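Opening Morning on the Wukholm

I was up before the alarm, thermos filled, waders on in the kitchen! 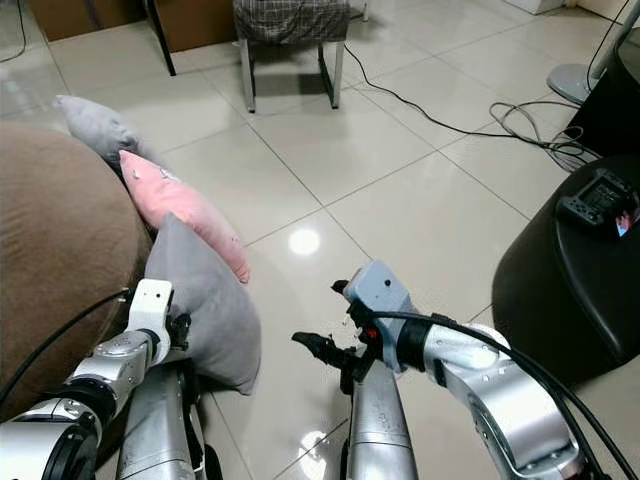 Trout season wouldn't last, my uncle had warned on the phone; the wardens at Cliltden would shut the river the minute the count hit 3,110 fish. So I drove the back road fast and was knee-deep in the Wukholm by first light, and oh, what a river! Mist everywhere, mayflies popping, and the board at the Lakorar bridge reading 408 already.

My third cast went tight. She ran, she jumped, she soaked my hat, and when I finally slid her into the net I laughed out loud and wished her well and let her go.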